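Small-Town Drama "Sultwood" Comes Home to Flovville for a Summer Run

FLOVVILLE — The movie that kept half of Main Street busy for most of last fall is finally getting its turn on the big screen at home. "Sultwood," a quiet family drama from the small production company Givelum, opens at the Flovville Playhouse in May, and if the chatter at the bakery counter is any guide, folks had better get in line early.

For anyone who missed the trucks and the folding chairs and the very polite young people asking us to please wait one moment before crossing the street, the story follows two sisters who inherit their father's ferry landing in the made-up river town of Sultwood. One wants to sell, and the other wants to keep the boat running even though hardly a soul rides it anymore. They have not spoken much in years, and now they have to share a kitchen, a truck and a very old dog while they sort the whole thing out.

It is a gentle picture, and it takes its time. Viewers who like a plot that gallops may find themselves shifting in their seats during the long middle stretch, when the sisters paint the landing house and say very little to each other while the river goes by. But the patience pays off in a supper scene near the end that had people at the early screening reaching for their napkins (the popcorn kind, which are not much help, as this writer can report from experience). There is some salty language and one frightening night on the water, so parents of younger children may want to see it first on their own.

The music deserves a kind word too. The score was written and played by Tạ, a string group that recorded most of it in the old grange hall, where the ceiling gives everything a soft, faraway sound. If you listen closely during the opening shots of the river, you can hear the rain on the roof. The players liked it so well that they asked for it to be left in, and Givelum was happy to go along. 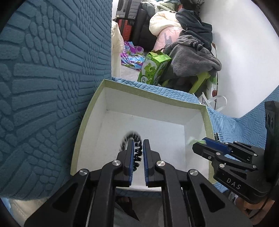

Will the movie be shown with captions?

Every matinee will have open captions on the screen, and the evening shows will have them on request. Just mention it at the ticket window when you come in, and the staff will hand you one of the small caption readers that fit in the cup holder.

The Playhouse will run "Sultwood" for 3 weeks, with a matinee and an evening show each day it is open. The house holds 500, which sounds like plenty until you remember how many of our neighbors turned up to stand in the background of the county fair scene, every one of them with a mother or a cousin who will want to see it. Seats are not numbered, and the balcony will be open for the evening shows only. Matinees start at 2 in the afternoon, with doors open a half hour ahead.

A word about that fair scene, while we are on the subject. It lasts only a couple of minutes in the finished picture, though it took two long nights to film, and both of them were cold. Longtime residents will enjoy spotting the bandstand, the feed store and the side of the library, which has been turned into a post office with nothing more than a new sign and a flag. The pie table is all local baking. The blueberry ones went first, between takes, and sharp eyes may notice that the table looks a good deal fuller at the start of the scene than it does at the end.

Givelum plans to send the movie on to a handful of other river towns later in the summer, and it should be available to watch at home sometime after that. The company has also said it would like to come back to Flovville for its next project, a comedy set in a school bus garage, though that one is still being written and no filming dates have been set.

Tickets are on sale now at the Playhouse window and at the hardware store, next to the seed rack. Children under two get in free on a lap. The concession stand will have its usual popcorn and cider, along with lemon bars made from the recipe used in the movie, and anyone who was in the fair scene is invited to stay after the first evening show for a group picture on the front steps.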